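Moving from the packing bench to checking robot runs in simulation, is it a real job?
Posted by Wanting Yao, 17/09/2026
Tags: automation, warehouse work, job change, training

I have packed orders at Clavero for 6 years. In July we were told that two of the benches will go over to robot arms, and that people from those benches can either move to receiving or train for a new post called run reviewer. The reviewer sits at a desk and watches the arm in a simulator before anything is changed on the floor. You look at the gripper view, mark whether the fingers are open or closed, whether they have hold of something, and whether the run should be kept or thrown out. I did a trial shift last week and most of it was views like this one:
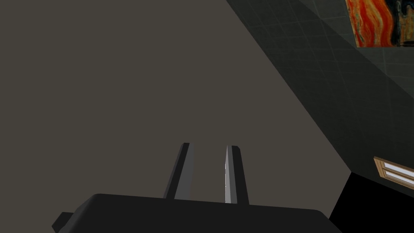

The pay is the same as packing for the first year. My lead says I would get through 93 clips on a normal shift once I am used to it. What I want to know is whether people who made this move are glad they did, or whether it's a way of parking us until the arms are running and then letting us go. I also get sore eyes from screens. I am not against the arms, my wrists are bad from the tape gun. I just don't want to pick wrong, because receiving will fill up fast and they want an answer by the end of the month.

Consuelo Quintero
I made the same move at Plarberg, from kitting to review. A few things I can tell you.

The work is slower than packing and you are alone more. On the bench I talked all day. Now I have a headset and a list. It took me a couple of months to stop feeling that I wasn't doing anything.

What you know from the bench does count. The engineers had never packed a box with a soft bottom, and I had. When I wrote in the notes that a grip would crush the corner, they changed it. Write notes even if the form doesn't ask for them.

You will also get plenty of clips where the gripper is open with nothing between the fingers. Mark them as open and empty and go to the next one. New people tend to sit there guessing what the arm is going to do, and then they mark the guess. Mark the clip you have.

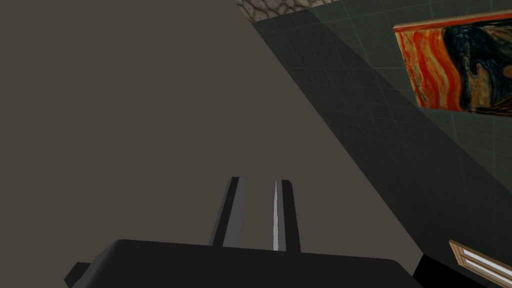

On the job itself, ask for three things in writing: the job title, what happens after the first year, and whether you can go back to the floor if the post is cut. At our place the people who got it in writing were moved to the next project. Two who didn't were put on agency hours.

For your eyes, ask for a proper screen break in the schedule. If it isn't in the schedule you won't take it.

Leonilde Gouveia
take receiving. robots come there too but later. my cousin did the reviewing thing and was bored to tears by the second week

Pirmin Zaugg
I'm on the other side of this, I schedule the reviewers at Vernard. Consuelo's answer is right on most points. I would add that 93 a shift is only a fair number if the clips are short. Ask how long they are and whether the number is a target or just what people usually reach. If it is a target, ask what happens when you miss it.

We had 2000 clips waiting when we started and the backlog did shrink, so the worry about the post drying up is a fair one. We kept our people by having them spend part of each week on the floor beside the arms, clearing jams and restocking. It is easier on the eyes too. See if your lead is open to a split like that before you give your answer.

Wanting Yao
Thank you. I asked about the split and she is checking with the site manager. They did say the clip number is a target, so I have asked for the rest in writing.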